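## Care of the Hand-Held Gripper: Workshop Tips

These notes apply to the grippers issued from the Jaramillo bench and used for folding work. Operators are asked to read them before the start of each session.

**Fingers.** Wipe both fingers with a dry cloth, including the inner edges of the oval cutouts, where lint collects. Close the gripper slowly and check that the fingers meet evenly along their full height. A finger that leans should be reseated in its bracket – it should never be bent back by hand.

**Screws.** Tighten by hand with the short driver. Power drivers are not permitted on plastic parts. 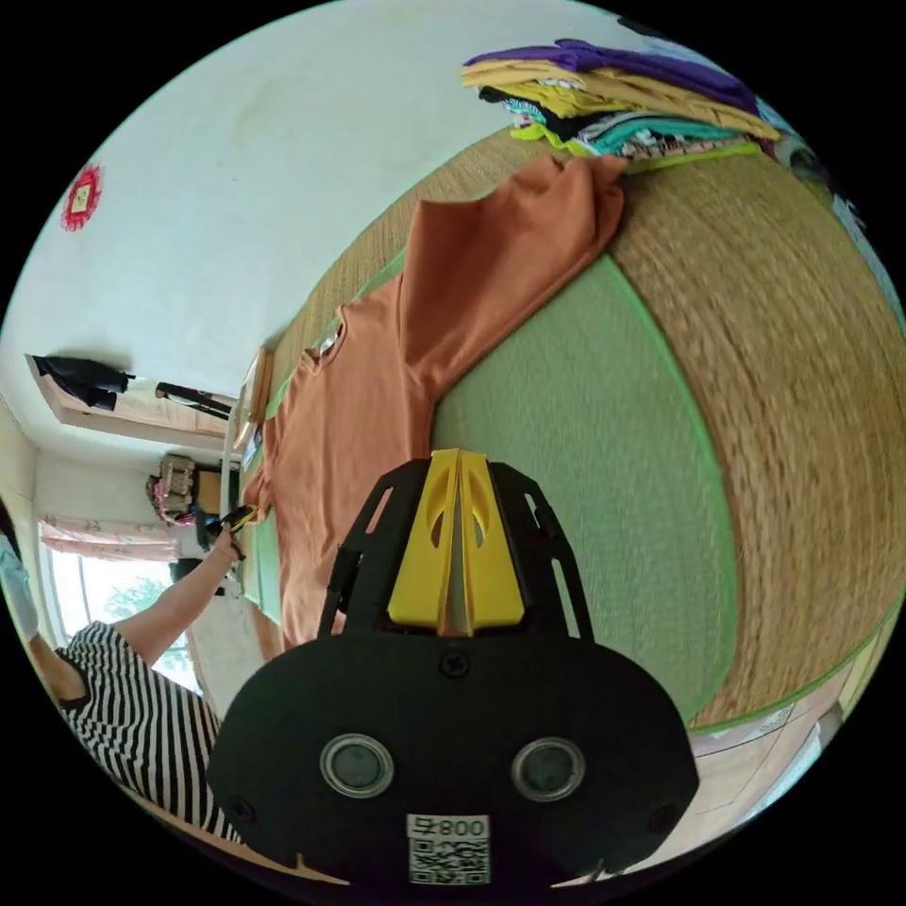 *Gripper with yellow fingers at a folding station, orange T-shirt laid out on the mat.*

**Work surface.** Shake out garments away from the gripper. On woven mats, sweep along the ribs and remove loose straw before work begins. Finished items are to be stacked beyond the reach of the fingers.

**Labels.** Keep alcohol and other solvents off the printed code. A damp cloth is sufficient.

**Storage.** Return the unit to its padded case with the fingers open. Replacement fingers are kept in drawer 16, in packs of 4.

Worn parts should be reported to Faisal Bajwa at extension 3719. Please give the number on the label and state which finger is affected.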